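Norkley Ingredient Labels
Data card, version 2
Last updated 2026-06-28
Maintained by Eylül Yurt

Summary

Norkley is a table of ingredient lists copied from the packaging of household cleaners, hand soaps and laundry products. It has 3744 rows, one per product. Each row holds the ingredient list as printed, any front-of-pack claims such as "plant-based" or "fragrance free", and a cleaned-up version of the list in which different spellings of the same substance share one name.

It was put together for people who compare what a label says on the front with what it says on the back. It records wording only. No product was tested in a lab.

Files

labels.csv – the main table
names.csv – printed ingredient names matched to the cleaned-up names
claims.csv – front-of-pack claims, one claim per row
changes.txt – what changed from version 1

All files are UTF-8, comma separated, with a header row. Empty cells mean the label gave no information. They do not mean zero or none.

How the labels were entered

Labels were typed in by hand at two sites, Cundham and Gökçe. Every row was typed twice by different people, and the two versions were compared with the Wuken script in the tools folder. Where they disagreed, a third person went back to the package. Line breaks and capital letters were dropped. Misspellings on the package were kept in the printed column and fixed only in the cleaned-up one.

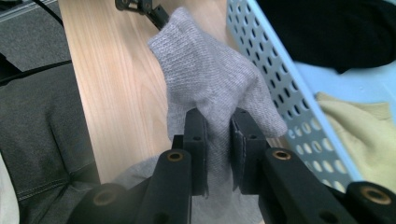 Does a "natural" claim in claims.csv mean the product has no synthetic ingredients?

The column only shows that the word was printed on the package. To check the ingredients, join claims.csv to labels.csv on product_id and read the full list.

Main columns in labels.csv

product_id – text, unique
category – one of 12 product types
printed_list – the ingredients in printed order
clean_list – the same list after name matching, separated by semicolons
complete – yes if the package gave a full list, otherwise no
site – where the row was entered

Of all rows, 3121 are marked complete. The rest give a partial list, or a general term like "surfactants" with no further detail. Leave those out if you are counting how often a substance appears.

Known problems

"Fragrance" and "parfum" are merged under one name, and either can stand for a mixture. The dataset does not try to break it down.

Printed order is not always order by amount. Some makers list alphabetically, and we did not flag which ones.

Refill pouches and bottles of the same product have separate rows. If you want one row per formula you will need to merge them yourself – matching on clean_list gets most of them.

Corrections

Send the product_id, the column name and the wording as it appears on the package. Fixes go into the next version and are listed in changes.txt.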